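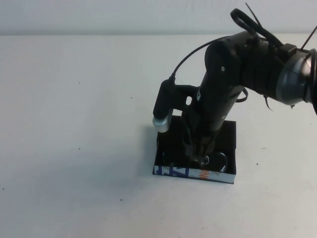 Robot arm over a black box on a white table.

Easement on the plat does not match the easement in the title commitment. Which one controls?

Asked in Buying Land, Title and Survey

I am under contract on a vacant residential lot, 0.51 acre, in the Toltness subdivision. Closing is set for the end of May. The inspection period has already run, but the title objection period has not.

The recorded plat shows a 10 foot drainage and utility easement along the rear line. The title commitment, Schedule B Part II, lists that easement by plat book and page, and also lists a separate recorded instrument granting a 25 foot drainage easement "across the southerly portion of Lot 28." My lot is Lot 28. The instrument is older than the plat. There is no sketch attached to it and the legal description is a strip with a centerline call, starting from a monument I can't locate on any drawing I have been given.

The rear line of the lot is 186 feet. The lot is 119 feet deep on one side and a little less on the other. The front setback is 30 feet. If the 25 foot strip is on my lot and lies where I think it does, the house plan I have doesn't fit unless I shorten the garage.

The seller's agent says the plat replaced the older easement and that "it always shows up like that." The seller has no survey. The builder (Osell) says they will set the house wherever the survey lets them and will not give an opinion.

Questions:

1. Does a later plat cancel an earlier recorded easement?
2. Is this a title objection or a survey matter?
3. Who normally pays to clear it up?

Gunārs Grigaitė

3 answers

Answer from Ieva Kairys
Marked helpful by 28 readers

1. Generally no. Recording a plat does not by itself release an easement that was granted earlier to someone else. The owner who platted the land could only plat what they owned, and they owned it subject to the older grant. A release has to come from whoever holds the easement. There are exceptions. In some states a plat signed by the easement holder can have that effect, and sometimes the older instrument contains its own termination language (for example, "until such time as a public drainage system is accepted"). Read the instrument to the end. Termination clauses are often on the last page, after the signature blocks start.

Also check whether the plat has a note on its cover sheet. Platting notes frequently say that existing easements are vacated, or that they are not. Agents tend to circulate only the sheet with the lot on it.

2. Both. Send a written title objection before the period ends, naming the instrument by its recording number. Do not wait for the survey. If you miss the date, the exception becomes a permitted exception under most standard contracts and you lose your leverage. Separately, order a boundary survey and give the surveyor the full commitment plus copies of every recorded document listed in Schedule B Part II. Ask in writing that each item be either plotted or noted as "does not affect" or "not plottable." Surveyors don't do this automatically on a basic lot survey. It's usually an added line on the quote.

A centerline description with a lost monument is a common problem. The surveyor may be able to tie it in from the parent tract. In a case I handled as a closer, the strip ran 197 feet to the east of where everyone believed it did, and did not touch the lot at all. The title company removed the exception on the strength of a signed survey. No release was needed.

3. Read the contract. In most forms the buyer pays for the survey and the seller has to make some effort to cure title objections, with a cap or with no duty to spend money. If a release is required, the recording fee is minor. Preparing it and getting the holder to sign takes time. If the holder is a county or a drainage district, assume it will not be done by the end of May, and ask for an extension now.

Answer from Bilal Nseir

You can probably just build there, we have an easement across the back of ours and put a shed on it and the county has never said anything. The agent is likely right, these old ones stay in the records forever. I would ask for money off the price and move on.

Reply from Ieva Kairys
A shed on skids can be moved. A foundation can't, and a lender will not usually close on a house plan that encroaches. Please don't rely on this.

Answer from Julián Cordero

I agree with the first answer on the law and will add some practical points from the site layout side.

Find out what is physically in the ground. Drainage easements of this age may contain a pipe, an open ditch, or nothing. Call the utility locate number, but note that storm pipe is often not covered by a locate ticket, and the county public works office is the better source. Ask for as-built drawings for the subdivision. In my area these are kept under the original developer's name (ours was Narnitz) and not under the subdivision name, so search both.

Setbacks and easements are measured independently. The rear setback is taken from the property line, and the easement is wherever the instrument puts it. The more restrictive of the two governs at any given point. They don't add together. I mention this because people often stack them and conclude that a lot is unbuildable when it isn't.

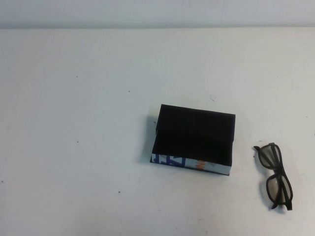
Roof overhangs are the item most often missed when a plan is fitted to a tight lot. The floor plan gives you the foundation outline, and that outline is what most buyers cut out and slide around on the survey. The roof is larger. Some codes let eaves project 18 or 24 inches into a setback. Very few easement instruments allow any projection at all, and the usual wording is "no structure or part thereof." Measure from the drip line on the easement side and from the wall on the setback side, unless your code says otherwise. Also include the AC pad, any window wells, and steps.

If the strip does turn out to be on the lot, a partial release is sometimes possible. The holder keeps the 10 feet shown on the plat and gives up the remainder. The engineer for the district will want a drawing showing that the existing flow still fits. Rätsep Surveying did ours and the drawing was one page.

Follow-up from Gunārs Grigaitė

Thank you. Objection sent by email and certified mail. The cover sheet of the plat has a note 7 which reads "subject to easements of record," so the agent's statement appears to be wrong. The survey is ordered with the Schedule B items plotted. The seller has agreed to a 21 day extension. I'll post the result.

Reply from Normunds Vasiliauskas
Following. Lot 27, same instrument in my commitment, but mine says "northerly." Did yours have a scrivener's affidavit attached?

Reply from Gunārs Grigaitė
No affidavit in the copies I received. Can you post the recording number?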